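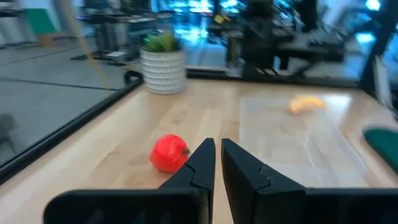 Enness table set: read me first

Hi! You've landed in the folder for the Enness table set, my ongoing collection of small fruit-and-vegetable-type things laid out on a wooden tabletop. I started it in July as a side branch of Tellau, my much bigger kitchen objects folder, and it grew until it needed its own notes. These are those notes. They're a bit rambly, sorry.

What's in the folder

1,000 pictures of tabletops with produce-like items on them, plus one plain text file per picture with my labels. The tables are wood, the light is whatever the room had at the time, and the layouts are casual. I wanted things to sit the way they sit when you've dumped out your shopping and haven't decided what's for dinner yet. So you'll get something red and round near the middle, something yellow and curved farther back, a dark green thing half out of view on the right, and a bit of see-through plastic lying between them all.

The pictures are sorted into 4 subfolders:

single: one item by itself on the table
spread: several items with space between them
plastic: anything with a bag, a wrapper or a clear container in it
crowded: items touching or piled up

A picture goes into exactly one subfolder. If it could go in two, plastic wins. I went back and forth on that for ages, but the plastic is the hardest part to label and I like having it all in one place.

How I label

Color first, then shape, then (only if I'm sure) a name. So a line in a label file might read "red, rounded, stem nub" and stop there. I used to write down a name for everything and it was a disaster. Small red lumpy things are the worst for this — on one pass I'd called the same item three different names in three different pictures, all with total confidence. Now the name field can be blank and I sleep better.

Shape words I allow: rounded, long, curved, flat, lumpy, other. Please don't add "oval." I know. I had it, and I spent an entire evening deciding which rounded things were oval, and then I took it out again.

Color words are the everyday ones. If an item has two colors in it, write the main one and then the other, like "yellow, orange." Highlights don't count as a color. A pinkish shine on top of something red is still red, and a white glare patch on the table is glare, which gets its own tag.

A few words about the see-through stuff

Clear and cloudy plastic gets the tag "clear-flat" or "clear-box" when I can tell which one it is, and "clear-unsure" when I can't. There are a lot of clear-unsures! If wood grain shows through and there are crease lines running across it, my first thought is bag, but stiff containers can pick up lines like that too, so I leave it as unsure unless I can see a proper rim or a floppy edge. If you're better at this than I am, go ahead and fix them and send me the changes.

Items seen through plastic are labeled as normal with "behind-clear" added. Items next to plastic, or just past the far end of it, are labeled as normal, full stop.

Things partly out of view

Label them if you can see enough to give a color and a shape. Dark green and rounded is plenty. Add "partial" at the end of the line. If all you've got is a sliver of color along the edge, skip it.

Background

I don't label anything past the far end of the table. It tends to be blurry back there and it's not what the set is for. The tabletop gets one line of its own: light, medium or dark, and "grain" if the pattern shows up clearly. Blocky grain and stripy grain are both just grain.

Checking

I re-label 30 pictures from scratch every time I add a batch, without peeking at the old labels, then compare. Color almost always matches. Shape drifts, mostly between rounded and lumpy. If a thing has a generally round outline and soft bumps, I now write both.

Known problems

Some label files from the early batches still say "veg" in the name field. Treat that as blank.
The Nerska batch has the glare tag missing everywhere, even where there's a big bright patch next to the items.
Kamath is my old renaming script. It's in the tools folder and it works, but run it on a copy — it overwrites without asking.

Using it

Help yourself for sorting practice, labeling practice, color studies, whatever you like. If you split it up, keep each batch together, as the same items show up again and again in slightly different spots.

Still to do

More plastic. More dark green things, I'm really short on those. Go through the clear-unsures again with fresh eyes and a cup of coffee.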